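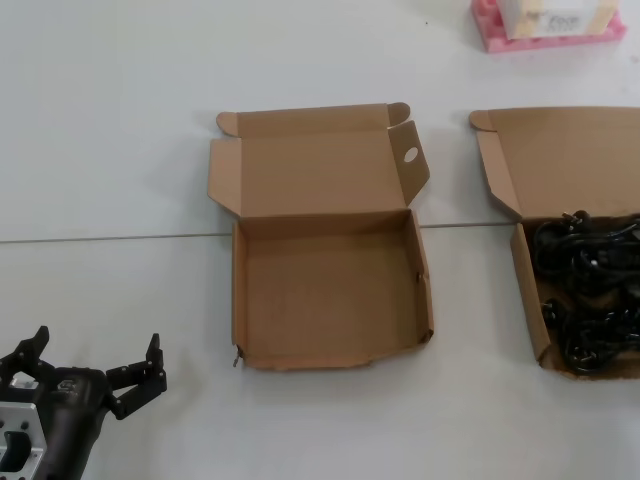
Progress report: gripper comparison for the packing bench
Prepared by Felicidad Dalisay for Reda Ghoneim, Honcombe
Period covered: through the end of April

Summary

We have now run two grippers on the cable packing task. The Vurura hand, with its jointed fingers, does more than the plain parallel jaw we started with, but so far it does not do enough more to justify what it costs us in setup time. I am not recommending a purchase this period. I would like to keep the loan unit through the next one, for reasons given below.

Work done

The task is the one agreed in the proposal: pick a bundle of cables out of one open mailer box and put it into an empty one, then close the lid. We split it into a transfer stage and a lid stage and scored them separately. Each gripper got 100 transfer attempts with the same arm, the same Ongart controller and the same starting positions. Boxes were swapped out when the walls got too soft to stand up on their own.

The Vurura hand finished 70 transfers. I counted a transfer as finished only if the whole bundle ended up inside the second box with no plug hanging over the wall. The vendor counts it as a success if the bundle leaves the first box. I mention this because the number in their brochure is a good deal higher, and you will probably be shown it.

The parallel jaw is harder to report on. It drops more, but a fair share of its bad runs happened before we fixed a loose cable on the wrist, and I don't trust that half of the data. I would rather rerun it than argue from it. Until then there is no fair side-by-side figure, and I'd ask that nobody put one on a slide.

The lid stage

This went badly for both. The lids are thin cardboard with tuck flaps and side flaps that spring outward, and they have to go in together. A person does it without looking. The Vurura hand closed the lid 7 times in its 100 tries, and I watched most of those seven and would call several of them luck. The fingertips are wide and flat, good for pressing down on something, much less good for coaxing a flap into a slot. The parallel jaw did not manage it at all.

The proposal assumed the lid could be solved by adding fingers. I doubted that then and still do. The hand can reach most of the poses we want. What we lack is any way of knowing that a flap has caught, and neither unit gives us that.

Camera

We moved from the fixed overhead camera to the head view at Minditis's suggestion. It helps with finding the bundle. It helps less with plugs, because black connectors on a pile of black cable all look alike to the software, and the depth readings on glossy cable come and go. The bench is white, which makes the boxes easy to pick out and tells us very little about how this would run on the real line, where the surface is scratched steel. I would treat every detection result so far as a best case.

Problems and delays

The mounting bracket for the Vurura hand did not match our wrist plate and had to be redrilled. Then the Ongart controller dropped its connection to the hand over and over on a Tuesday, and we lost the rest of that day finding out that a firmware update had changed a default. Ongart has since written back to say the old setting will return. They gave no date.

Calibrating the hand takes over two hours each time it comes off the arm. The parallel jaw takes a few minutes. For a bench that is supposed to be switched between jobs, that difference matters more to me than several points of success rate.

Spending

Under budget, mainly because the loan unit is free until it goes back. Boxes cost more than planned – we go through them quickly. No change requested.

Next period

Rerun the full parallel jaw set with the wrist cable fixed.
Try narrower fingertips on the Vurura hand, for the lid only.
Repeat a short transfer set on a steel surface borrowed from the line.
Get a written answer from Vurura on whether the longer calibration can be skipped after a simple remount.

If the rerun puts the parallel jaw close to the hand on transfers, I will suggest we send the hand back and look again at whether the lid should be part of this project. I would need a decision from you on the second point before the next report.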